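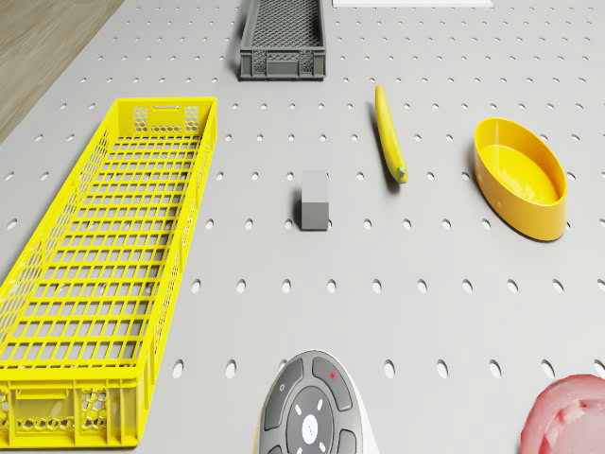
Parenby Opens Its Chore Tests to Outside Robot Teams

Kirier said today that Parenby, its set of simulated household and shop-floor chores, is open to any team that builds or programs robot arms. Teams can sign up now. Runs begin in October.

Parenby has 14 chores, all done with everyday goods such as bowls, baskets, crates and fruit. Six are kitchen jobs, among them clearing a surface and putting bowls away. Five are stockroom jobs, such as sorting loose items into open crates. The rest mix the two. Everything takes place in a computer simulation, and the layout changes from one run to the next so that a program cannot simply repeat a set of stored moves.

Each entry is run 650 times. A chore counts as done only if every item ends up where the instructions say and nothing is dropped along the way — partial credit is not given. Kirier will publish failed runs along with the good ones.

The company is making no claim that machines are ready to take over the dishes. In its own trials, single pick-and-place moves went well with solid, simple shapes. Results fell when a job had several steps in a row, or when bowls stood close together and the arm had to take one without disturbing the next. Clear glass and glossy surfaces remain hard, as they can confuse the depth readings many systems depend on.

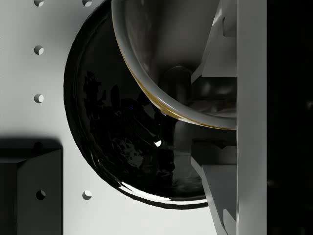

Catinca Manole said the question she hears most is when a robot will empty a dishwasher, and that her answer has not changed much. "It can do parts of the job," she said. "A person still has to stand by for the rest, and a shop owner can't plan a shift around that."

Kirier will also check a small number of entries on a physical arm, using software from Atier. A good score in simulation does not always carry over to a real counter, and the two sets of results will be listed separately.

Teams may enter one chore or all of them. There is no fee. Rules, scoring sheets and a practice set can be downloaded from the Parenby page, and questions about entries go to Charito Cabanatuan at Kirier.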